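This folder holds the written notes and labels for Broris, our small collection about sorting clothes in a bedroom. It grew out of a long conversation between Lina Abou Jaoude and me over what people do with the heap that ends up on the bed, and whether you can describe a heap in a way that somebody else could follow. We think you mostly can, though we argued plenty along the way (and still do about scarves).

If you're new, please have a good look at the bedroom first and read the rest with a cup of tea.

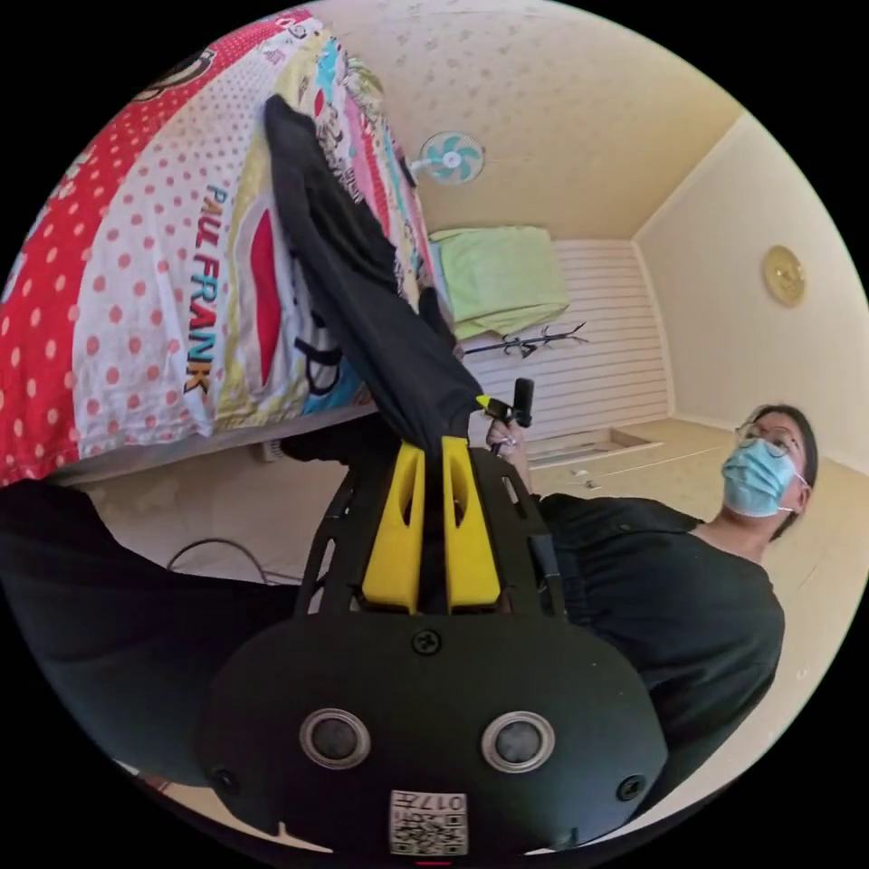
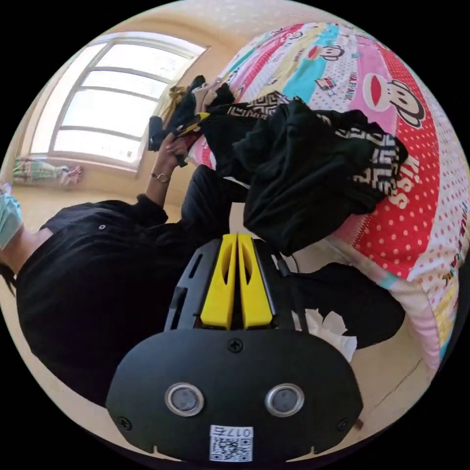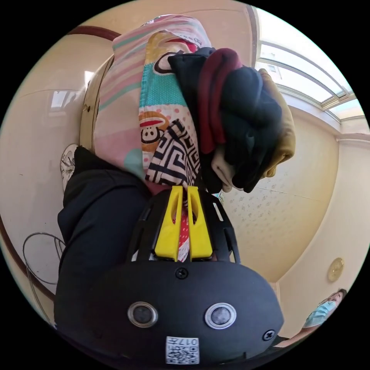

## What's in the folder

- `pieces.csv` has one line for each piece of clothing or bedding we've labelled, 535 lines in all. Colour comes first, then pattern, then the kind of thing it is.
- `bundles.csv` is for clothes that get picked up together. A bundle gets its own line, and the pieces we can make out inside it are listed by their number in the other file.
- `words.md` is our word list, with the spellings we settled on.
- `old/` is Marwan Sfeir's first try at the labels, from May. Please don't build on it, but it's a lovely read if you want to see how many ways one person can write "grey".

## How we name things

We try to use the words you'd use if you were calling down the hall to someone. A piece is "the black and white one with the maze pattern" long before it's anything fancier, and if we can't tell whether something is a shirt or a dress, it goes down as `garment` and stays that way. There's no shame in `garment`! Yara Nseir went back through and changed a whole lot of confident guesses to it, and the file is much better for her trouble.

Colours come from a short list, but you may put two together where one won't do. `mustard tan` is allowed, and so is `maroon`, which we fought over for longer than I'd like to admit. Where a cloth has both stripes and dots, write both, with the stripes first.

Lettering on fabric is copied just as it's printed, capitals included, so the bright bedding is down as PAUL FRANK. Cartoons get a plain word or two, such as `monkey face`, in the pattern column.

## Bed, pile and bundle

These three caused the most muddle, so:

1. Anything spread over the mattress is `bedding`, even when clothes are lying across it.
2. Clothes resting on one another are a `pile`.
3. Clothes held together in one grip are a `bundle`, however many there are.

A bundle that's put down becomes a pile again and gets a new line. Yes, it's fussy. We tried the other way for a while and lost track of a beige something-or-other completely.

## Known gaps

- Socks are hardly covered. We'd love more.
- Dark clothes are labelled less finely than bright ones. Black on black is hard going, and you'll find lines that say `black garment` and not much else.
- We have 7 pattern words so far and could do with a few more for knits.
- There's nothing in the labels about fabric type. Cotton and polyester look far too much alike to us.

## Checking and fixes

Every line is read by 2 people. If they don't agree, the vaguer label wins until somebody has a better idea. Beril Karakaya looks after the word list, so send new words her way before using them, and put your initials in the last column when you change a line.

Last tidy-up of the files: August 2023.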